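# The Year I Learned to Paint a White Room

*January 2021*

I've always been a magnolia person. Every flat I rented in my twenties came in magnolia, and when I finally bought my own little terrace in Arnton I went straight out and bought, yes, more magnolia. It hides tea stains, it goes with brown furniture and you can get it in enormous tubs.

Then last June I decided the back bedroom was going to be white. Proper white! I'd been working at one end of the kitchen table for months, next to the toaster, and I wanted a room with a door and walls that didn't look like the inside of a custard tart. I gave myself a fortnight and a budget of £500, which had to cover a desk, a blind and a lamp as well as the paint. I thought the paint would be the easy bit.

If you've never stood in front of a wall of white paint cards, let me tell you it does something to your brain. The Kullama range alone has 117 whites. I know this because it says so on the front of the leaflet, in a boastful sort of typeface. They've got names like Oat Husk and Second Snow and (my favourite) Late Ferry. I took home a fistful, spread them on the bedroom floor and couldn't tell half of them apart. Then the sun went behind a cloud and they all changed places. The one I'd thought was creamy looked like putty, and the one I'd put aside as too cold was suddenly rather lovely.

So I did what I should have done first and asked my readers. I write a small column about houses, mostly my own, and normally the postbag is two letters about grout. This time I got 96 replies. People have very strong feelings about white! One reader had painted her hall three times in a year and was gearing up for a fourth. Another told me to give up and have wallpaper. A retired sign painter sent four pages in beautiful handwriting, and I've kept them in the drawer with the takeaway menus, where I keep everything I don't want to lose.

His main point was that I was picking the paint before I'd looked at the room. Which way does the window face? What's outside it? Mine faces north, more or less, and looks on to next door's brick wall and a large, gloomy laurel. North light is bluish, he said, and a laurel will throw green at anything you put near it. A blue-white in there would feel like the inside of a fridge. What I wanted was a white with a drop of red or yellow in it, so little that I'd swear blind it wasn't there.

I bought four sample pots on the strength of that letter. Two from Kullama, one from Desa (cheap, thin, smells of pear drops) and one from Kaijage, who only sell by post and take their own sweet time about it. I painted each one on to a big sheet of lining paper, two coats, with a border left bare around the edge. Don't paint samples straight on to the old colour. I'd done that first, and with magnolia all around it every one of them looked like toothpaste.

The sheets moved about the room with me for a week. Over the bed in the morning, by the door at lunch, behind the radiator for one daft afternoon when I'd run out of tape. I looked at them with the lamp on and the lamp off. I looked at them with my coat on, about to leave the house, which is when I do my best thinking. The Desa went first, as it had a lilac look by teatime. Second Snow followed it. That left Late Ferry and the Kaijage one, which has no name at all, just a number on a sticky label.

Something I hadn't expected was how little the tin matters once you've got two surfaces meeting. Wherever one plane turns away from another, you get a different colour for free. A wall and the surface it rises from wear exactly the same paint, and I'd have bet my lunch that they didn't. One's pale and soft, the other's a good few shades down, and there's a line between them as sharp as a ruled pencil mark.

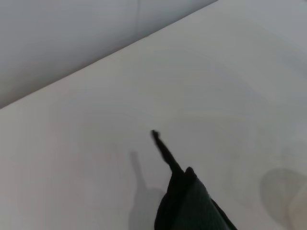
I got quite obsessed with this. I'd go round other people's houses (in the garden first, wiping my feet, all the proper summer rules) and find myself staring into the corner of the sitting room while somebody told me about their knee. Skirting boards, window reveals, the underside of a shelf. You start noticing that a so-called white room has hardly any white in it. It's mostly greys, some of them pinkish and some of them nearly blue, and your head tidies them all up into one colour and tells you not to fuss.

I went with the Kaijage in the end. It cost more than I'd meant to spend, so the lamp became the old lamp from the landing and the blind is still a bedsheet on a bit of dowel. I put on a mist coat, then two proper ones, and on the last day I did the cutting in with a brush the sign painter had recommended. It's a long floppy thing that looks useless and goes on like butter. I kept the sash open the whole time and by evening I had a moth stuck to the ceiling. There's still a moth-shaped dent up there, if you know where to look.

A few practical bits, as several of you have asked. Matt is kinder than silk on old plaster, and my plaster is very old. Stir the tin for longer than you want to. If you're stopping for lunch, stop at a corner and never in the middle of a wall. I'd buy one more tin than the calculator on the website says, too, and check that the batch numbers match before you leave the shop, or before you let the courier drive off.

I've been working in there for six months now. In the mornings it's a bit chilly-looking, I'll admit, and for ten minutes in late afternoon the brick next door catches the light and the whole room goes the colour of a peeled almond. I usually stop typing for that. The laurel's been cut back as well, which has changed everything again, and I've had the leaflet out twice this week to see what might suit the landing.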